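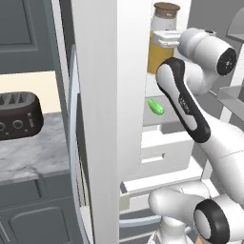 Ticket: Kühlschrank meldet Temperaturalarm, Posport-App zeigt keine Werte
Status: gelöst
Eröffnet von: Younes Ragab

Guten Tag, seit Dienstag bekomme ich jede Nacht eine Alarmmeldung von der App Posport. Der Fühler ist ein Beltex mit Funk und liegt im mittleren Fach. Die Meldung kommt immer gegen 3 Uhr, und danach bleibt die Kurve leer bis zum Morgen. Am Kühlschrank selber bemerke ich nichts Besonderes, die Milch ist kalt.

Was ich schon versucht habe:
Batterie gewechselt, keine Änderung.
App gelöscht und neu installiert. Die alten Werte waren danach leider weg.
Fühler in das untere Fach gelegt. Alarm kam trotzdem.
Im Protokoll steht Fehler 455, in der Anleitung habe ich diese Nummer nicht gefunden.

Antwort Support Tawfik, 9:40
Fehler 455 bedeutet, dass die Basisstation den Fühler verloren hat. Die App macht daraus einen Temperaturalarm, das ist bei uns als Fehler bekannt. Bitte prüfen Sie, ob der Router nachts den Kanal wechselt, und senden Sie uns die Signalstärke.

Younes Ragab, 18:15
Danke für die schnelle Antwort. Der Router ist ein Jesiser und hat wirklich eine automatische Kanalwahl um 3 Uhr, das wusste ich nicht. Ich habe sie ausgeschaltet. Signalstärke ist 46 Prozent bei geschlossener Tür — ist das genug?

Antwort Support Tawfik, 8:55
Ja, ab 30 Prozent arbeitet der Fühler normal. Stellen Sie bitte noch das Sendeintervall auf 200 Sekunden.

Younes Ragab, 7:20
Zwei Nächte ohne Alarm, die Kurve ist vollständig. Das Intervall habe ich geändert, man muss dafür den Fühler neu anmelden. Von mir aus kann das Ticket geschlossen werden. Vielleicht können Sie die Nummer 455 in die Anleitung aufnehmen.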